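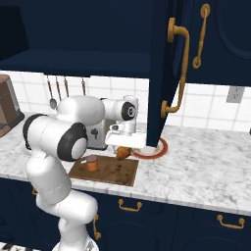
Laut Urban fehlt bislang eine gemeinsame Grundlage, um Simulationsergebnisse verschiedener Labore zu vergleichen; ohne festgelegte Kontaktparameter sei eine Erfolgsquote nicht aussagekräftig.

Start > Presse > Normung und Prüfverfahren

Tededura veröffentlicht Prüfleitfaden für simulierte Greifaufgaben

Sturville, im November. Tededura hat gemeinsam mit Vukov die Version 3 des Leitfadens für Greifaufgaben in simulierten Küchenumgebungen vorgelegt. Er umfasst 214 Prüfpunkte in sieben Abschnitten. Geregelt werden Szenenaufbau, Startposen, Abbruchkriterien und Protokollierung.
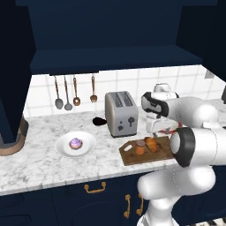
Seite zuletzt geändert: November, 14:20 Uhr

Je Aufgabe sind mehr als 265 Durchläufe mit dokumentiertem Startwert auszuführen. Abgebrochene Durchläufe verbleiben in der Auswertung. Änderungen an Beleuchtung, Objektlage oder Kamerastandort gelten als neue Konfiguration und sind getrennt auszuweisen. Eine Aussage zur Sicherheit realer Anlagen ist aus den Ergebnissen nicht ableitbar.

Der Leitfaden ist bei der Pressestelle in Sturville erhältlich.

Diese Website verwendet Cookies. Einstellungen | Akzeptieren

Kontakt | © Tededura | Nach oben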